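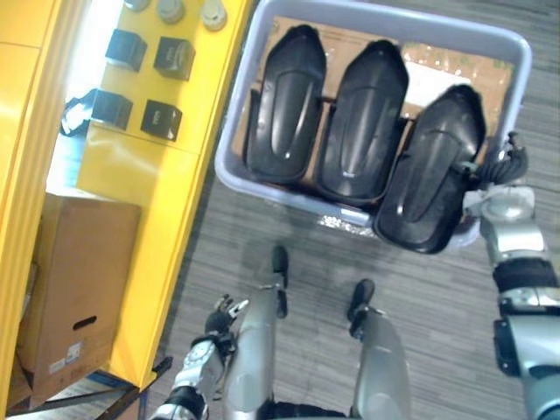
Figure 1. Black molded parts in a gray plastic bin lined with cardboard.

Journal > Drives and Maintenance > Research Papers > Section 4

4. Bearing wear in rewound spindle motors

The result that excited us most came from the rewound motors. We ran 8 units from the Hultham line on the Tilov test stand, each for 220 hours at steady load, and logged vibration at the drive end the whole time. Shen had expected the front bearings to go first. They held up beautifully! The rear bearings showed the first rise in vibration in every unit, and the rise was clear enough to pick out by eye on the raw plots.
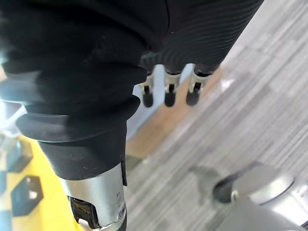
We then pulled the rear bearings and checked the grease. It had darkened on the side facing the fan cover, and the outer races carried fine, even marks (the kind Hakala had seen in his earlier work on pump motors). Shaft speed at the first rise lay between 3,698 and 3,725 rpm, a wonderfully narrow band for motors with such mixed histories. We think a resonance in the rear end bell is the likely cause, and Section 5 tests this with a stiffer bell made to the same outside size.

Related papers
Partanen: Grease life in small fan-cooled motors
Shen and Hakala: Reading vibration plots from worn pump drives
Zimeo: End bell stiffness and shaft speed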